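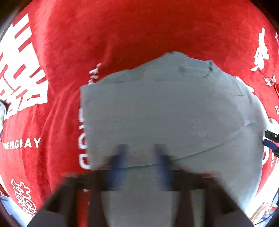

# 设备计划

西哈姆·埃扎特写这份设备计划，写到第三稿的时候，采购那一栏还空着。

戈奈姆洗涤厂（Ghoneim）一年做一次设备计划。往年的内容不多，换烘干机的皮带，补推车的轮子，有一年换了锅炉。今年老板福阿德·陶菲克在计划表的抬头上亲手加了一行字：自动折叠。后面写了一个数，60万。

他把表交给西哈姆，说：“就在这个数里做，你看着办。”

“包括安装吗？”

“都包括。”

“包括培训吗？”

福阿德想了一下，说培训也包括。他又说，如果还能包括一辆新推车就更好了。西哈姆没有把推车写上去。

厂里洗的东西分两路。床单、桌布走大机器，熨平机出来就是平的，折叠有专门的机械，用了很多年。另一路是杂件：工作服、围裙、店铺的旗子、节庆用的布幅、餐馆的口布，还有婚庆公司送来的各种有字的布。杂件没有固定尺寸，大机器吃不进去，一直靠人在长台上叠。台子在厂房最里面，靠着窗，领头的是哈拉·埃扎特。哈拉是西哈姆的姐姐，比她早进厂，从来没有离开过那张台子。

福阿德加的那一行字，指的就是那张台子。

西哈姆先给萨莱蒂公司（Salletti）打了电话。对方做工业机械臂，在码头那边有展厅。他们派来一个销售，带着一本厚目录，站在台子边上看了一会儿哈拉叠围裙，然后推荐了一套叫莱斯利（Lesley）的双臂工作站。报价第二天就到了，排得很清楚，一项一行：两条机械臂，底座，控制柜，安全围栏，末端夹爪，视觉模块，现场调试。

西哈姆拿计算器加了一遍，总数比报价单底下的总数少。她又加了一遍，还是少。她打电话去问，销售说，差的那部分是软件授权，按年收，第一年已经含在总数里，不过没有单列。

“第二年呢？”

“第二年另算。”

“第二年多少？”

销售说要看届时的政策。西哈姆请他写下来，哪怕写一个上限。过了两天，来了一封补充说明，里面写着以届时的政策为准。

她把这封信打印出来，夹在文件夹里，在旁边用铅笔写：年费未定。

除此之外还有一个问题，她在电话里没有问好，后来当面又问了一次。她问，这套东西买来以后，会叠什么。

“您想让它叠什么，它就叠什么。”

“现在呢？出厂的时候。”

销售说，出厂的时候会叠毛巾。方的，单色的，一种尺寸。

“工作服呢？”

“需要采集数据，做适配。”

“谁来采集？”

“这个可以由我们做，也可以由贵方做。我们做的话另有报价。”

西哈姆在铅笔字下面又写了一行：适配另计。

---

这之后的一个星期她没有动那份计划。厂里来了一批旅馆的活，两台洗脱机轮流出毛病，她每天早上先去机房，下午才回办公室。办公室和会计室共用一间，中间隔着一个铁柜。会计波吕克塞尼·卡洛耶罗普卢在厂里管账管了很久，名字太长，工资单上印不下，大家叫她波吕。

波吕在铁柜那边问：“自动折叠怎么样了？”

“没有进展。”

“福阿德昨天又问我，能不能在四月以前把首付走掉。”

“为什么是四月？”

“四月有税的事。”波吕说，“设备入账的时间早一点，对他好看一点。这个不影响你选什么。”

西哈姆说影响。四月以前能到货的东西不多。

波吕绕过铁柜，坐到她对面，把萨莱蒂的报价拿过去看。她看报价的方法和别人不一样，先看最后一页的小字，再从后往前翻。看完以后，她从抽屉里拿了一张白纸，画了一条竖线，左边写“付一次”，右边写“一直付”。

左边她抄了机械臂、底座、控制柜、围栏。右边她写了授权、夹爪的易损件、保养、电，最后写了“人”。

“人怎么在右边？”

“总要有人看着它。”波吕说，“原来叠布的人，现在看它叠布。工资照发。要是另雇一个懂行的，工资还要高。”

“福阿德的意思是可以省人。”

“那你问他省谁。”

西哈姆没有接这句话。波吕也没有再说，把那张纸折了一下，放进她的文件夹里，回铁柜那边去了。

---

那张纸放了几天以后，西哈姆去找了哈拉。

她们住得不远，平时在家里也见面，但是厂里的事一般在厂里说。午休的时候，台子上的人都去了食堂，哈拉一个人坐在窗边喝茶，脚搁在一捆没有拆的围裙上。

西哈姆把事情讲了。讲到机械臂的时候，哈拉问有多大。西哈姆用手比了一下围栏的范围，从窗边一直比到过道。

“那台子放哪儿？”

“台子就在围栏里。”

“我们呢？”

“在围栏外面。”

哈拉看了看过道。过道是推车走的，围栏如果放到那里，推车就要从洗脱机后面绕，那边地上有一条排水沟，盖板是松的，前年还卡过一个轮子。她把这个说了。西哈姆从口袋里拿出本子记下来：通道，排水沟盖板。

“它怎么知道哪儿是正面？”哈拉问。

“什么正面？”

哈拉从台子底下的筐里抽出一块布幅，抖开。是婚庆公司的东西，上面印着字。她说，这种布，客人要求字朝外，折好以后从架子上一眼能看见是哪一块。可是字有大有小，有的横，有的竖，中文的和英文的印在一起，一块一个样。新来的人学这个，光是找正面就要学很久。

“工作服倒是简单。”她说，“工作服就一个问题，口袋里有东西。”

“什么东西？”

“笔，螺丝，糖纸。摸一下就知道。”

西哈姆把“口袋”也记下来了。她在本子上已经写满了一页，发现里面没有一条是萨莱蒂的报价里有的。

“你反对吗？”她问。

哈拉把布幅叠好放回筐里，说：“我的手腕到晚上是疼的。要是有个东西能替我叠围裙，我不反对。你别把过道堵了就行。”

---

奥尔波特公司（Orport）是波吕找到的。她有个习惯，每个月把供应商的来信都拆开看一遍，连广告也看。奥尔波特的广告只有一页，上面说出租手持夹爪，按月计费，带录制，带数据整理，不带机械臂。

“不带机械臂，那有什么用？”西哈姆说。

“你打电话问。”

接电话的人叫阿斯玛·伊德里西。她没有推销，先问了一串问题：叠什么，多大，多少种，谁在叠，台子多高，窗户在哪个方向。西哈姆一样一样回答，答到窗户的时候停下来，问窗户有什么关系。

“有反光。”阿斯玛说，“夹爪上有摄像头，下午的光太斜，录出来的布会发白，不好用。”

第二天她自己开车来了，带了两个箱子。箱子里是手持的夹爪，深色的臂，指尖包着蓝色的垫子，拿在手里像一把大剪刀。她让哈拉试。哈拉拿起来张开，合上，再张开，去夹一条口布的角，夹住了，提起来，又掉了。

“垫子有点滑。”哈拉说。

“用一阵就不滑了。也可以换一种软的，那种贵一些，磨得也快。”

西哈姆问贵多少，磨得多快。阿斯玛从包里拿出一张表，上面两种垫子的单价和更换周期都有，连运费都写了。西哈姆把表推给波吕，波吕翻到背面看有没有小字，背面是空白的。

阿斯玛讲了她的办法。由叠布的人拿着夹爪，照平时的样子叠，夹爪把过程录下来。录够了，整理好，这些数据归戈奈姆。以后厂里买谁家的机械臂都行，拿着数据去谈，对方就不能再按从头采集来收钱。要是录完了发现不值得买，那就不买，损失的是几个月的租金。

“那你们赚什么？”波吕问。

“租金。整理费。还有垫子。”阿斯玛说，“垫子其实赚得最多。”

波吕听了点点头，在纸上把“垫子”写进了右边那一栏。

---

福阿德不喜欢租。

他说租来的东西不算资产，钱花出去了，院子里看不见东西。他父亲办这个厂的时候，每一台机器都是买的，最早那台洗脱机现在还摆在门口，刷了绿漆，客人来了都要看一眼。

西哈姆说，这个不耽误以后买。先租，再买。

“那就是花两次钱。”

西哈姆把波吕画的那张纸给他看，又把自己重新算的一份放在旁边。她把萨莱蒂的方案做成三年，授权费按第一年的数往后推，适配费按对方口头说过的下限填。三年算下来，超出了他给的那个数。她没有加推车，没有加排水沟的盖板，也没有加看机器的人。

福阿德看了很久。他问授权费这一行是谁定的。

“我估的。他们不肯写。”

“不肯写的你怎么能往上写？”

“空着就更不对了。”

波吕在铁柜那边咳了一声。福阿德转过去看她，她说：“空着我也不会付的。他们寄账单来，我付不付？付的话从哪里付？”

福阿德把纸放下，去院子里转了一圈，回来的时候问，租的话，首付多少。西哈姆报了数。他说这么少。她说是的。他又问什么时候能开始。她说，到货要超过20天，因为有一只夹爪在别家厂里，要等那边还回来。

“先来一只不行吗？”

“叠布要两只手。”

他签了字。签完以后他指着“自动折叠”那一行，说这个标题不许改。

---

东西到的时候，阿斯玛带来一块大红布，铺在台子上。哈拉认出来是她们自己洗过的，婚庆公司不要了的旧货，上面印着白色的大字，还有一行英文，THE BIG DAY。上回阿斯玛来看台子，从废布筐里看见，问能不能带走。

“台面是白的，浅色的布放上去，边看不出来。”阿斯玛说，“先用这个垫着。”

“有字不要紧？”西哈姆问。

“不要紧。以后换别的垫，多换几种更好，不然它只认得红的。”

西哈姆回办公室，在预算里加了一行：垫布，旧货，零元。波吕问零元为什么要写。西哈姆说，以后要是换新的就有价格了，先占个位置。

第一天录得不顺。哈拉叠得快，快惯了，夹爪跟不上她的手。她夹住角往上提，提到一半布就滑走，只好重来。阿斯玛说不用赶，按能夹住的速度来。哈拉说那个速度她叠不了，一慢就忘了下一步是什么。台子上别的人围过来看，有人笑，哈拉让她们回去叠口布。

后来她找到一个办法，嘴里念着。角，角，对上，压平，翻。念一个字动一下，速度就下来了。阿斯玛问录音里能不能留着这些字，哈拉说随便。

西哈姆站在旁边，拿着本子，记的是别的东西。哪一种布夹得住，哪一种夹不住。灰色的布料厚一点，好夹，皱起来的地方反而容易下手。薄的口布两层粘在一起，一夹就是两层，得先搓开。口袋的事试过了，夹爪摸不出口袋里有没有笔，只能由人先掏一遍。她在这一条后面写：预检，人工，保留一个岗位。

写完她想了想，又在“一个”上面画了圈，改成“两个”，旁边注明中班和早班。

录制排在上午，下午光线斜了就停，各人回去干平时的活。这样一来，上午的杂件就积下来，下午做不完。到第二个星期，餐馆的口布晚送了两回，客人打电话来。福阿德问是怎么回事，西哈姆说是录制占了人手，她在计划里漏算了这一项。

“漏算多少？”

“每天半个人。”

“补上。”

她补上了，在“人”那一行下面另起一行，写“录制期间顶班”。临时工是哈拉介绍来的，以前在台子上干过，生了孩子以后没再来，现在愿意上半天。波吕给她办了手续。

---

录到第六个星期，阿斯玛寄来一份整理报告，11页。西哈姆在灯下看完，很多地方看不懂，用铅笔打了问号，打电话过去一条一条地问。

能用的片段是212段。录的比这多，剩下的有的是手挡住了，有的是布掉到台子外面，还有一个上午全部作废，原因是有人把茶杯放在台子上，杯子的热气上了镜头。

“这些要付钱吗？”西哈姆问，“作废的。”

“租金照付，整理费不收。合同第四条。”

西哈姆翻合同，第四条是这么写的。

报告最后一节是建议。工作服和围裙的数据已经够做一次试验，口布不够，布幅差得远。阿斯玛的意见是布幅不要做了，花样太多，再录半年也未必够，不如一直由人叠。

西哈姆把这一节抄进了计划，然后又给萨莱蒂打了电话。接电话的还是那个销售。她说，工作服和围裙，戈奈姆自己有数据，请他把适配那一项拿掉，按一条臂、一个小台子重新报，不要围栏，用低速的那一型，授权费写明后两年的价格。

销售说数据格式不一定合。

“格式的说明我一起发给你。”

“低速型的交期要长一些。”

“长多少，请写上。”

“授权费……”

“请写上。”她说，“写不了的话，这一次我就不往上报了，报别家的。”

别家她其实还没有找。放下电话，她在本子上写：询价，至少再找两家。当天下午就找了。

---

新的报价是9月来的。西哈姆把三份并排放在桌上，最便宜的一份没有夹爪，夹爪要另配；中间的一份什么都有，但是服务的人要从外地来，路费由买方出；萨莱蒂的最贵，后两年的授权费写在正文里，字号和别的一样大。

波吕从后往前翻完，没有找到小字，又翻了一遍。

“他们这回老实了。”她说。

“你觉得选哪个？”

“我不选，我付钱。”波吕把纸还给她，“哪个的‘一直付’短，我就高兴。”

西哈姆把三份的右边一栏重新抄了一遍。垫子，三家都要换，价格差不多，奥尔波特的单卖最便宜，而且能装到萨莱蒂的夹爪上，阿斯玛在电话里确认过，后来又补了一封信。保养，萨莱蒂一年两次，路近。电费她去问了机房，机房的人说小台子那点电看不出来。人，两个预检，原来的人转过去，工资不动。

然后她去量过道。哈拉拿着卷尺的另一头，蹲在洗脱机旁边。小台子放在长台的尽头，正好是以前堆空筐的地方，推车照旧从前面走。空筐堆到哪里去，两个人商量了一会儿，哈拉说可以摞在门口那台绿漆的老机器后面，西哈姆说福阿德不会同意，客人要看。最后决定在墙上钉架子。

西哈姆回去加了一行：墙架，木板，钉子。又加了一行：排水沟盖板。这一项和机械臂已经没有关系了，推车不用绕过去，但是盖板还是松的。

“盖板放在自动折叠里？”波吕看见了。

“放在别处他不批。”

波吕没有说什么，在旁边给它编了一个科目号。

第四稿是晚上打出来的。封面上写着戈奈姆洗涤厂设备计划，自动折叠，2022年9月16日。里面分两部分，第一部分是已经花掉的，夹爪租金、整理费、垫子、顶班的工钱；第二部分是要花的，一条机械臂、小台子、夹爪、三年授权、保养、墙架、盖板。两部分加在一起，比福阿德给的数少一截。她没有把剩下的分掉，写在最后，叫备用，后面用括号写了用途：夹爪摔坏，布种增加，或不动用。

没有首付能赶在四月入账，四月早就过去了。福阿德为这件事不高兴过几天，后来波吕在别的地方替他想了办法，他也就不提了。

他看计划的时候站着，一页一页翻，翻到盖板那一行停了一下，看了西哈姆一眼，又往后翻。

“布幅不做？”他问。

“不做。”

“花了这么多钱，布幅还是人叠。”

“布幅一直是人叠。围裙和工作服可以先试一条线，试得好再谈口布。”

“试得不好呢？”

“第三页有。试用期内可以退，运费我们出，授权费按月扣。那封信附在后面。”

福阿德翻到第三页，又翻到后面去看信。看完了，他把笔拿出来，没有马上签，先问推车加了没有。

西哈姆说没有加。

“备用那一项里，能不能出一辆？”

她说可以，但是要另写一张申请，不能从这里面划。福阿德说那就写，又问她身上有没有申请单。她没有带，回办公室去拿。铁柜那边波吕已经下班了，单子放在最下面的抽屉里，抽屉有点卡，她拉了几下才拉开。

从办公室的窗户能看见里面那张长台。哈拉还没有走，夹爪收在箱子里，等着明天还给奥尔波特。她用手叠一块灰色的布，底下垫的还是那块红的。临时工在旁边把空筐一个一个往墙边搬，架子还没有钉，先摆在地上。

西哈姆填好了推车的申请，型号空着，数量写了一，拿着它回去找福阿德签字。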